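Ovilel two-finger gripper kit: review after our first purchase

Reviewed by Faustine Roussel, 11 October 2020

Rating: 4 out of 5

We bought the Ovilel kit in June for a small bench setup that picks up household items: bottles, tubs, wrappers, little plastic gadgets. I handle the equipment budget, so this review is mostly for people trying to work out what a kit like this costs them in the end.

The base kit was $600. It comes with the gripper body, two fingers, a wrist camera mount and one cable. The camera is extra. So is the adapter plate if your arm is a Clindholm, and ours is. Ask for a full quote with both before you compare it with the Jovness, which looked more expensive to us until we added everything up.

Delivery took 23 days. Setup took an afternoon, most of it spent on the adapter plate. The screws in the bag were the wrong length and Moulin, the reseller, sent new ones free of charge.

The black diamond-textured finger covers are the best part of the kit. We do most of our work with ordinary grocery bottles, and clear plastic with a screw cap is a fair test for any gripper.

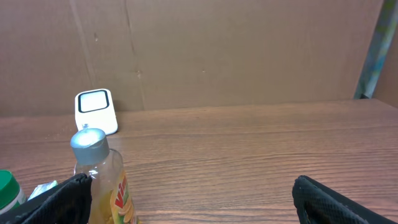
Spare covers are sold in packs of 10. I would put one pack in the first order, as shipping on small parts is steep. Plan for a second cable too.

We spent nothing on the work area. A regular table and cardboard panels have done fine, and I would leave furniture out of a first-year budget.

I took off one star for the parts list, which should say plainly what is not in the box. The warranty is 2 years and covers the gripper body only.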